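Pikard compact toaster oven: long-term review
Small kitchen appliances / Reviewed by Ayanda Mabuza / June 29, 2026

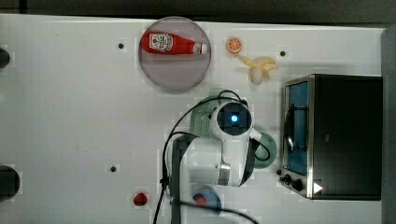
I bought the Pikard in April to replace a larger Loureiro whose door spring had failed. The brief was simple: toast, reheated leftovers, the odd tray of vegetables, and no need to heat the full-size oven for one person's dinner. It has been used daily since then, mostly at breakfast.

Controls and layout

The finish is black with stainless steel framing, and the door is glass with a black bar handle. There are two black knobs. On my model one sets temperature and the other sets time, with no display and no presets. The timer is mechanical and has to be turned past the ten-minute mark and then back for short settings, otherwise it stops early. The manual mentions this on the last page.

The handle stays cool enough to hold bare-handed after a full bake. The glass does not, and the top panel is worse. Leave a clear gap on both sides and don't store anything on top. I keep plates and bowls on the bench beside it, out of the way of the door, and anything in a plastic bottle further back again.

Temperature accuracy

I checked it with an oven thermometer on the centre of the rack. With the dial at 180 °C the reading settled at 172 °C, so it runs 8 degrees cool. The offset was the same on a second run the next day. At the top of the dial the gap widens, and I wouldn't rely on it for anything that needs a hard, fast heat. Preheating to 180 takes roughly six minutes.

Heat distribution is acceptable. The back left corner browns first. Rotating the tray halfway through corrects it for biscuits and vegetables. Toast comes out paler on the underside at every setting, and I now flip it for the last minute.

What it cooks well

Reheated pizza is very good. Chips from the freezer are good if spread in one layer. Halved bananas with a little brown sugar take twelve minutes and hold their shape. Orange slices can be dried at the lowest setting, but the timer runs out well before they are done and needs to be reset several times. Anything rinsed should be left to drain fully in a colander first, as the cavity is small and holds steam.

A whole chicken doesn't fit. Two thighs do, with room for potatoes around them.

Cleaning

The crumb tray slides out from the front and goes in the sink. The interior walls are plain metal without a coating, and fat spatter bakes on quickly — wipe them down while the oven is barely warm. The rack is dishwasher safe. The knobs pull off for cleaning, though the left one on mine is now a looser fit than it was.

Against the alternatives

Kumaresan Gounder lent me his Hodamia for a week. It holds temperature more closely and has a proper digital timer, but it is deeper and would overhang my bench. The Trudum is cheaper and toasts more evenly. Its door doesn't stay open at the halfway point, and for me that ruled it out.

Verdict

Buy it if bench space is limited and you are prepared to set the dial a little high. The cool-running thermostat is consistent and easy to work around; the timer is the weak part. I'd pay a bit more for a version with a better one.

Rating: 7 out of 10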